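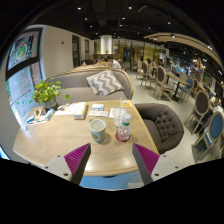

Home Topics Food Water Your Questions Teachers

What's On a Cafe Table? (and where does it go after)

By Fabrice Arnaud
11 May 2026

Quick one this week. Lots of you wrote in after the kitchen page asking about cafes. So - mugs, bottles, straws, coasters. Tables too. Let's go.

THE MUG

Most cafe mugs are ceramic. Ceramic is clay that got baked in a super hot oven called a kiln. Way hotter than a pizza oven. The baking makes it hard for good, so it never turns back into squishy mud, even full of cocoa.

The shiny skin on it is called glaze. It's a thin coat of glass, melted right onto the clay. Drinks can't soak in. Pictures on a mug can go under the glaze, and then washing doesn't rub them off.

Why thick walls? Thick clay holds on to heat. Your drink warms up the mug, the mug stays warm for a while, your fingers are happy.

THE BOTTLE

Clear plastic. The kind most water bottles are made of is called PET, and it starts out as a thing like a fat test tube. Machines warm it up and blow air in, and whoosh, it puffs out to fill a mold. Like blowing a bubble inside a box.

Look for the ridges on a screw cap. Those are for grip. Smooth cap plus wet hand = no drink. Try it with soapy fingers at home, you'll see (over the sink please).

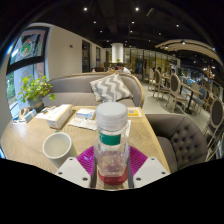
Thin bottles crinkle when you squeeze them. Less plastic in the walls means a lighter bottle, and a lighter bottle is easier to carry and to ship. Fill one to the top and screw the cap on tight, and it feels much stiffer. The water inside pushes back on your hand. Pour half out and it goes squishy again!

THE STRAW

You don't really pull the drink up. Weird, right? When you suck, you take some air out of the straw. Air is pressing down on the drink in the cup all the time, and now there's less air in the straw pushing back. So up comes the drink.

Poke a small hole near the top of a paper straw and try again. Air sneaks in the hole and you get mostly slurping noises.

THE COASTER

A little mat for your drink. Cold drinks "sweat" - but the water isn't leaking out of the cup. It comes from the air. There's always some water floating in the air as a gas, too small to see. When it touches something cold it turns into drops. Big word: condensation.

The drops slide down and make a ring on the table. Wood doesn't love that. Water can creep into tiny gaps and leave a mark. Hot mugs can leave marks too. Coaster goes under, table stays nice.
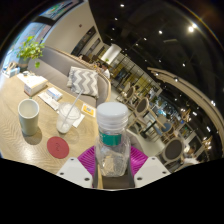 Bottle with a white screw cap, and a round red coaster on the table.

THE WOOD

Wavy lines on a wooden table are called grain. A tree grows a new layer every year. Cut the trunk straight across and you get rings. Cut it the long way and the same layers show up as stripes and wiggles and loops. No two boards match exactly, so go look at yours with a finger and trace one.

SO WHO CLEARS IT ALL UP?

I asked Danuta Żak, who runs Cafe Vuvia. On a busy day in October her crew washed 102 mugs before lunch. Her order goes like this:

1. Tip out leftover drinks.
2. Mugs to the dishwasher.
3. Bottles and plastic cups to the recyling bin, if your town takes them. Rules are different from town to town.
4. Used napkins in the trash or the compost.
5. Menus and cards back where they belong.
6. Wipe. Then coasters back out.

"Never wipe first," she told me. "You just end up doing it twice."
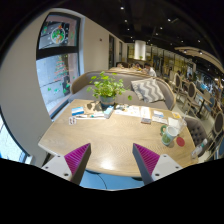 And plants! Plenty of cafes keep a potted one on the table. Leaves drink up light, so near a window is a good spot. Please don't feed it your leftover cocoa. Sugar in the soil can bring bugs and mold. Plain water is fine, but ask first, beacuse somebody may have watered it already and too much is bad for the roots.

TRY THIS

Two cups, same size. Cold tap water in one, ice water in the other. Paper towel under each. Check after 2 cartoons. Which towel is wetter? Draw it and send it in.

Next time: why bread has holes.

Contact us | © 2026 Foller Kids Pages | Back to top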